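From: Rianne Postma
To: cell-users list
Subject: Re: [cell-users] Arm stopping over the front compartment

On Friday, Lostik bench wrote:
> We had the same stop again this afternoon on the red and green
> block runs. Arm goes down on the right side of the bin, halts
> with a force limit message, and won't clear until somebody jogs
> it up by hand. Log has it at cycle 551. Before that it did 200
> clean cycles in a row, so we don't think it's the gripper. Can
> we just raise the force limit and carry on? We'd like to finish
> the set before the Cornano people want the cell back.

Please don't raise the limit. I went through the log and I think the limit did what it was supposed to do.

The stops all come on picks where the target block is on the right side of the front compartment. The planner is still using the bin position we taught in February. Since then the bin has been taken off the table and clamped back on, and I can't find a new calibration after that. I put the probe tip on the right wall at three points and got an offset of 12 mm toward the arm. With that much error the lower part of the gripper can touch the wall on the way down, and the controller sees it as a hard contact.

There are six blocks in the front compartment at the moment, three red and three green, and I'd like them left as they are. The green one lying by itself on the right, near the back of the floor, is the kind of pick I want to repeat at low speed.
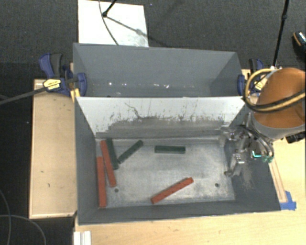
Can the cell be run at all before the recalibration is done?
Only in manual mode at reduced speed, with one person holding the enable switch and watching the right wall.

On the clamps: there is one on each side of the bin, and they stop it from being lifted out. I don't trust them to put it back in the same place after it has been off. Van der Linden sent us a drawing for locating pins last year and we never had them made. I've asked for a quote. Until they arrive, anyone who loosens a clamp needs to redo the calibration and write it in the cell log, even if the bin looks like it hasn't moved.

Two other things I noticed in the log. The recovery move after a force stop was set to go sideways before going up. That is wrong for a bin with walls and I've changed it — it now goes straight up 200 mm and waits. Also, the fault was acknowledged from the pendant four times with no note. If you clear a force stop, write down which block it was going for and where the arm ended up.

What I still don't know is why it managed so many cycles before the first stop. My guess is that the blocks happened to stay left of center, but the log only keeps the pick pose for failed cycles, so I can't check. If someone at Benevville has the full pose files from that run, please send them to me directly, they're too big for the list.

I'll do the calibration first thing tomorrow and post the new offsets here.

Rianne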